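Keskin finger pad set for two-finger grippers
Prukholm spares, order code 71-K

I've been selling these pads for a while now and I still fit them to my own arm before I list a new batch (it's the bit of the job I like best!). You get 2 black pads, the screws and a hex key that's decent enough to keep.

Fitting is easy if you take your time. Park the arm low over the table, switch the power off at the wall, then back the old screws out evenly. Wipe the metal fingers with a dry cloth – no sprays please, they get into the slide. Offer up the new pad, start both screws by hand and only then nip them up. Power on, run the open and close routine, and set your closed position again, as new pads are a touch thicker than worn ones and the arm will grumble otherwise.

I check mine every 53 hours of running and swap them when the ribs go flat. If you use the Breltasetti wrist, order the long screws as well, the standard ones won't reach.

After a change I like to put out a proper mix for the gripper, tall and short, shiny metal and crinkly plastic, and start with something upright like a snack canister.
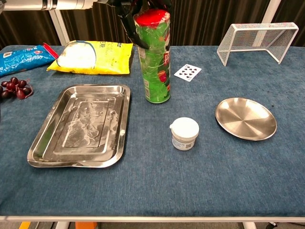
Prunus wrote to say the pads squeaked for the first day on a new set, and that going back over the closed position cured it. Worth a try before you send anything back!

Price is £13 a set, posted. Spare screws are on the fixings page.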